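Stemton Opry Barn: Pre-Show Walk-Through, With My Comments
Aug 8, 2021

I do this walk before every show, coffee in one hand and clipboard in the other. The band at Laltbridge asked for a copy, so I typed it up with my notes left in. Sorry about the rambling, I get wound up before a country night!

STAGE FLOOR
Boards tight, no raised screws: OK
Front edge tape: REPLACE
Comment: The tape is peeling right where the fiddle player likes to stomp. I pulled up the worst of it and the rest comes off before sound check. Bright yellow again please, the gray we tried in March vanished the second the lights went down.

Drum riser locked: OK
Comment: I jumped on it. Twice. Didn't budge.

POWER AND CABLES
Cables taped or covered at walkways: FIX
Comment: Everything's neat on stage left. Stage right is spaghetti, with the steel guitar's power running straight across the steps. Move it behind the monitor before anybody comes up in boots.

Amps grounded, plugs not cracked: 2 FAILED
Comment: Both were extension cords out of the old Krawczyk trunk. I cut the ends off so they can't sneak back in. They always sneak back in.

Microphones checked for shock or buzz: OK
Comment: The lead vocal mic is quiet as can be. I sang half a verse of a train song into it, and I'm glad the doors were locked.

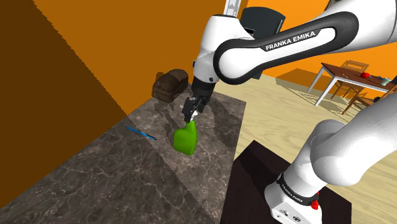 LIGHTS AND OVERHEAD
Safety chains on every lamp: OK
Clamps hand-checked from the ladder: OK
Comment: The Dollonero spots are on their new hooks and I like them a whole lot better. The old ones drooped if you looked at them wrong.

Banner ropes: WATCH
Comment: Left rope is fuzzy near the knot. It'll hold for a piece of cloth that light, but I want it swapped before the next show, and I don't want anyone hanging a wagon wheel off it (yes, that came up).

THE HOUSE
Seats set out: 162
Aisles clear, both sides: OK
Exit signs lit: OK
Back door opens from inside without a key: OK
Comment: The door sticks in this heat, so give it your hip. I've put it down for planing. Merch table stays on the lobby side of the post, even if the T-shirts sell better by the door.

FIRE AND FIRST AID
Extinguishers charged and tagged: OK
First aid kit: RESTOCK
Comment: Down to 2 bandages! Guitar players and their fingers. I'm buying a box of 20 on my way back from lunch.

STILL OPEN BEFORE DOORS
Edge tape
Stage right cable
Bandages

I'll walk those three again after sound check and initial the sheet by the light board.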